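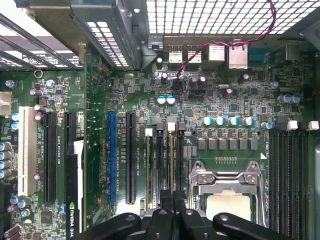
November 2018

Bench notes, the Dawber desktop

Lid off and finally a proper look inside! I do love an older board like this, with everything laid out where you can get at it. Two network sockets on the back, the taller one on the right, and a blue serial port next to them. Cyril was delighted about the serial port, as he has a label printer that talks to nothing else.

Went over the capacitors first, as that was my worry back in May when the Clamik machine kept dropping out. Blue ones in a row above the inductors, a few more dotted about. Tonantzin is going to go round them with the meter before we power anything up.

The processor's heat spreader came up a nice even grey after a wipe with the Puvley cleaner. Old paste was like biscuit. Fresh paste is in the top drawer, 2 tubes, please use the opened one first.

To do:
Tie back the red and black twisted pair, it loops down over the network socket and I want it well clear of any fan.
Blow the dust out of the drive cage holes – outside, not in here.
Find a power supply. The 400 watt one on the shelf should be plenty.
Ask Cyril what he did with the heatsink screws.

Once it boots I'd like to leave it running overnight and log the temperatures. If it stays under 55 degrees I'll be very happy indeed. TA wants it for the scope readings, and I think it'll be lovely at that.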